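Flornell 3 level editor, three months in

I bought Flornell in May after Boglárka Hegyi called it the end of hand-placed lighting. I make maps for old shooters, mostly small ones, and I've heard that promise before.

The brush tools are decent. Snapping works, undo goes back further than I've ever needed, and my 3,000-brush castle loaded without a crash. Then I compiled it. Flornell took 29 minutes where Tomero takes 11, and the shadows on the stairs were still wrong. The manual blames "legacy geometry", meaning mine.

Auto-lighting is the main selling point and I switched it off after a week. It puts a torch wherever it finds a corner. Scripted doors exported fine, lifts didn't, and the forum answer was to wait for a patch.
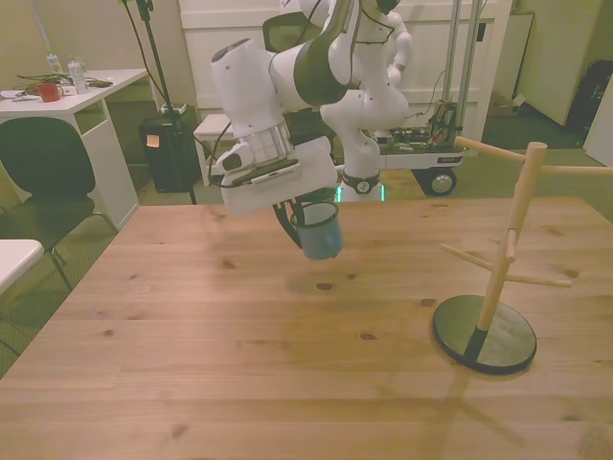

Texture alignment is better than Tomero's, I'll give it that, and if you only build indoor maps you may get on with it. I've gone back to Tomero for anything with a sky in it. Try the demo first and compile something big.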